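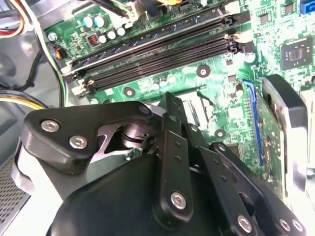
3 November 2022, bench notes, PC assembly teaching

Written by Yae Hamada. Ismael Vasconcelos was on the second station and checked my numbers.

Task list as before: memory module, card, processor. We teach by remote control with the leader arm, I sit behind the screen and look only at the wrist camera. Yesterday I allowed myself to look over the screen at the real arm, and I think those recordings are a little dishonest, so I marked them and they will not go to training.

Settings. Motion scaling at one third for everything inside the case. Gripper force at the level 10 in the Batum control panel. I tried lower and I did not feel sure of the grasp. The Batum log still writes the force in its own units and I could not find the conversion. To ask.

Recorded until lunch: 29 demonstrations. I rejected four. Two of them I stopped by myself, when the wrist came too near to the cables and I lost my orientation. The other two are complete but have a long pause in the middle where I was thinking. Ismael says that pauses can be trimmed later. I prefer to repeat them, the trimming script made jumps in the joint angles last time.

Hand guiding. We also tried to push the arm by hand in the free-drive mode for the approach part only. For the big movement it is faster, and the path is nicer than mine with the leader arm. For the last centimeters it is bad. My hand is heavier than I believed and the force sensor sees all of it, so the force channel is useless there. Decision for now: approach by hand, then switch to remote control, and save both as one episode with a flag at the switching point. The Brirkska recorder accepts the flag but does not show it in the playback.

For the processor, the slow part is the rotation about the vertical axis. I can see the socket well, but the two fingers hide the corners of the chip, so I have to align by the sides. I started to make a small stop above the socket, correct the angle, and only then go down. 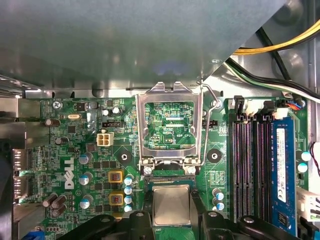
Ismael objected to the small stop. He said that the policy will learn to stop there also when the angle is already good, and that he would correct the angle during the descent, even if it looks less clean. I do not agree completely, but we will record both ways and compare.

Episode 113 has a wrong label (card, must be processor). Corrected in the sheet, not yet in the recorder.

Open points:
Force units in Batum.
Cable ties before the next session.
Leader arm wrist joint has play again, small, I feel it when I change direction.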